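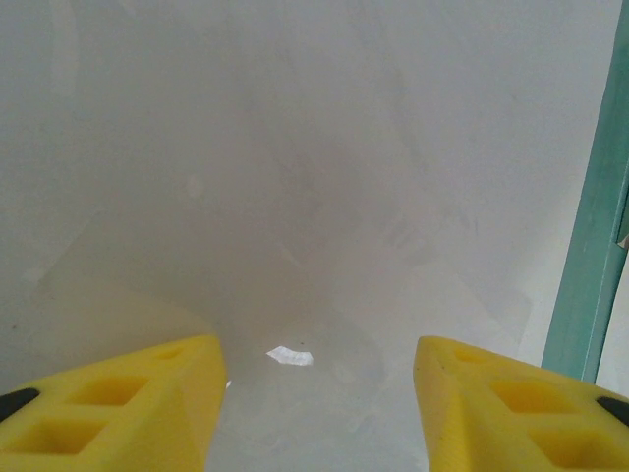
Frame color codes for the Prirnbridge workroom change with this issue. Until now the frames were listed by bay only, and two bays were reassigned in March without the list being updated. From now on each frame is identified by the color of its vertical bars, followed by the bay letter. Teal-green is Group 2. The bars are long, narrow and flat-sided, and the beveled edge looks lighter than the face, so match a color chip against the face and ignore the edge. Against an off-white background the teal-green is easy to pick out, even from the far end of the room. The old gray labels should stay on until the new list is posted.

Group 2 frames carry light goods only. The limit is 75 pounds per shelf, evenly spread, and it applies to all shelves including the lowest. Anything heavier goes to Group 1, which is still signed out through Gillespie Morrison. Boxes from the Ukden store are often over the limit when full and should be split before shelving.

Fittings are a separate matter. Several part numbers on the old sheet refer to the Huang brackets, which have not been stocked for over 18 months. Orders placed under those numbers come back unfilled with no notice to the person who placed them. Use the Fistlow numbers on the revised sheet. The two types do not share a hole spacing and must not be mixed on the same shelf, although they may be used on the same frame if the shelves are fully independent.

Touch-up paint is in cabinet 605. Wipe the bar with a dry cloth, apply one thin coat, and leave the shelf unloaded overnight. Do not paint over bracket contact points. A thick coat there keeps the bracket from seating, and the shelf will sit slightly out of level. If this has already been done, scrape the contact point back before refitting.

The revised list will be kept in the binder by the sign-out desk. Corrections to bay letters should be written on the sheet itself, with initials and the date. Requests for additional Group 2 frames go on the regular supply form, under furniture.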